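Roy shelf kit, section 3: setting up the drop-in tier

Notes by Diarmuid Geraghty, Trokumside store. Still rough, fix the numbering before it goes out.

Before you start: clear a flat surface, wash hands, have a dry cloth ready. No tools needed for this part. If your kit came from the Trundach batch the clips are smaller, see section 5.

1. Unpack everything. Check clips, feet, tray. Missing somthing? Stop and call, don't swap in old parts.
2. Push the 2 rear feet on first. Firm press, should click.
3. Front feet next. Same way.
4. Stand the frame up and rock it gently. Wobble means a foot isn't home. 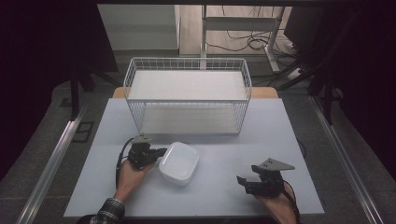
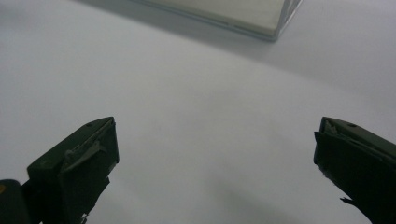 5. Wipe the tray, both sides. Mild soap only.
6. Lower the tray in, back edge first, then let the front down slow.
7. Clip both sides. Clips face out.

**Caution:** fingers clear of the back edge when the tray drops. It pinches.

**Note:** max load is 3 kg on the tray, spread out. Not all in one corner.

8. Leave it empty for 27 minutes if you used the stick-on pads. Glue needs the time.
9. Load bottom first, top last.

Cleaning: weekly wipe. No bleach, no scouring pads. Do not put the tray in teh dishwasher, the Huridov one warped in March and we had to reorder.

Spare clips: part 185, ask at the desk. Sold in pairs.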